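Wrist camera on the Grilska cell: refocus or replace?

Standumer Automation Forum > Cell Maintenance
September 2019

tapered_pin
The wrist camera on our Grilska cell faulted on part locate at cycle 3,359. Lens cleaned, connector reseated, no change. Exposure is locked at 15 ms. Before I pull the bracket, is the focus ring on these adjustable in place?

moxley70
It is. There are 2 set screws under the cover. Loosen both, turn the ring, retighten. Replacing the camera means redoing hand-eye calibration.

erum_cell4
Disagree. On our Erum line the ring crept again after every refocus. Replace it.

moxley70
It creeps if the screws go in dry. Use low-strength threadlocker.

tapered_pin
Standoff is 70 mm at the locate pose. Current output:

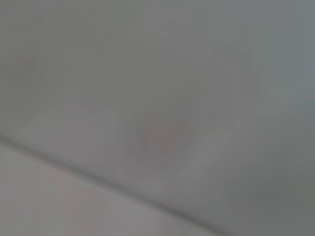 Sequence I plan to use

1. Jog to the locate pose, then drop to manual mode.
2. Back off the set screws and focus on a printed target at working distance.
3. Lock the ring and rerun the locate check.

erum_cell4
Check the standoff first. The one line in that view is soft and everything else is softer. You could be inside minimum focus distance with a good lens.

moxley70
Agreed on that much. Sutanto's manual lists the minimum by lens.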